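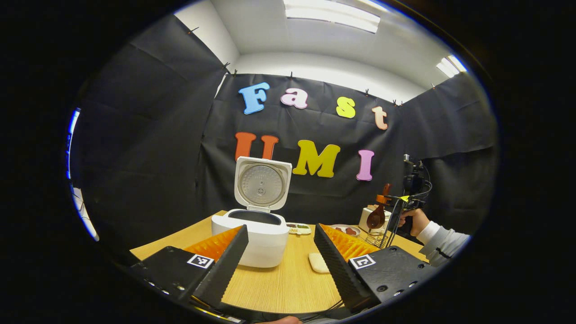 Irina Pascu stopped me in the hallway before the first session and asked whether teaching the thing to cook rice meant she'd be training her replacement. Fair question, and I didn't have a good answer that morning. So I want to start there.

(pause, let them settle)

Quick background for anyone new. I run shifts in the kitchen at Flustasa, lunch service, up to 632 trays on a busy day. We started demo sessions in December. You hold the gripper, you do the task the way you always do it, and the recording goes to the software folks at Steteck. Lids, spoons, little dishes. Boring stuff!

What changed for us first was the schedule. Each person gives 30 minutes a shift, and I forgot to take that out of prep time - my fault, and I heard about it. We fixed it in week 3.

Second thing, and this one surprised me: people started arguing about how to do things. Shaohua Tang scoops left-handed, and it took us a whole afternoon to decide whether that mattered. (It didn't. Tell the ladle story if there's time.)

Back to Irina. What we have in writing now is no cut in hours through the trial, and demo time paid at the trainer rate. Past that I don't know, and I told her so.

Next slide - the Zekulbridge site, where they did it without asking the crew.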